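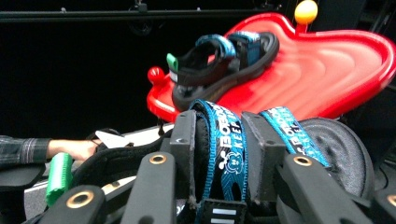
## Re: [drurkside-oldcars] Zolton wagon, tailgate window again

On a December evening, Aroha Kerslake wrote:

> Hi all,
>
> The back window on my Zolton wagon has quit for good. It went down at the dump, which was fine, and then it stayed down all the way home, which was less fine, as it was sleeting. The dash switch does nothing. The key in the tailgate does nothing either, except that once in a while I hear a click from inside the door.
>
> I've checked the fuse. I've checked it again with my glasses on. Gollen will sell me a rebuilt motor for $100 plus shipping and I'm inclined to just buy it and be done. Before I do, has anyone had one of these apart? Is there a trick to getting the inner panel off with the glass down? The manual says to raise the glass first. Thanks a lot, manual.
>
> Also, is the 3-seat car's tailgate the same as the 2-seat one? There's one at the yard past Drurkside and the man there won't say a price until he sees what I drove up in.
>
> Aroha

Aroha,

Keep your $100 for now. I bought that motor, from those same people, and fitted it over one very long afternoon, and then my window did exactly what it had done before. I now own a spare motor. It's on the shelf with the spare water pump I also didn't need.

A click with no movement is nearly always the wiring where it crosses from the body into the tailgate. Those wires bend every time you open the gate, and yours has been opened a lot since it left the factory. Peel back the rubber boot on the left side and tug each wire gently. On mine two of them came away in my hand. The copper had broken inside the insulation, so they looked perfect. The brown one is ground and it's the usual culprit. You can prove it by running a jumper from a clean spot on the body to the motor case.

If you do have to go in with the glass down:

1. Disconnect the battery. That regulator will cut you if it moves with your arm in there, and it has no manners.
2. Take out the 4 screws along the bottom of the inner panel, then the two under the pull handle. The ones under the handle are longer. Write that down somewhere, I didn't.
3. Slide the panel toward the bumper until the top lip clears. It will feel like you're about to break it. You might be, they're old, so do it in a warm garage if you can.
4. Feed 12 volts straight to the motor plug. If the glass comes up, your motor is fine and you can put away the credit card.

Before it all goes back together, clean out the side channels and grease them with silicone. Not the white lithium stuff, it sets like candle wax by spring and then the motor really will cook itself. Check the drain holes too. I got half a cup of pine needles out of mine, and I haven't parked under a pine in years.

On the tailgates: the glass and regulator swap straight over, the lower hinge doesn't. Baranauskienė went into all this in the old newsletter, the one with the green cover, and gave part numbers. I've got a copy if you can't find yours. The yard wanted $70 from me for a complete gate, but I'd gone over there in my neighbor's rusty pickup, and I recommend the same to you.

In the meantime a shower curtain and duct tape will get you to work. Use the clear kind of curtain. Mine had ducks on it and I got pulled over.

If you want a hand, I'm around most evenings after six and I have the long trim tool. I'd like it back this time, whoever has it now.

Walt
(Zolton wagon, and most of a second one)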